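About Rukstead

Rukstead writes and maintains handling rules for small automated cells and hand-guided grippers. We work from a single site in Vunbridge, with a test room in Baslow. Our documents are used by integrators, training departments and equipment buyers.

What we publish

The main document is the Gil Code, now in its fifth revision. It contains 172 clauses in 9 sections, covering jaw condition, fastener checks, work surface layout, operator hand position and record keeping. Each clause states a requirement, a test and a pass limit. Clauses without a test are marked as guidance and carry no weight in an audit.

The current text took effect on August 8, 2026. Proposed changes are collected until March and reviewed together. Urgent corrections go out as numbered notices.

How we work

A clause is drafted, then tried by hand at the bench before it goes to outside review. Stacking, insertion and handover tasks are the usual trials. We keep the parts simple — rings, blocks, short rods — and record jaw wear before each series. Scuffs and scratches are permitted on jaw faces under Section 4. Cracks are not.
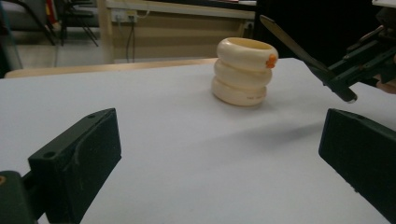
Where two tools share a work surface, Section 6 applies. Approach paths are agreed before the trial starts, and the operator's fingers stay behind the tool body.

Audits

We audit against the Gil Code only. Roughly 98 sites hold a current certificate, valid for two years. Audit reports belong to the site and are released only with its written consent.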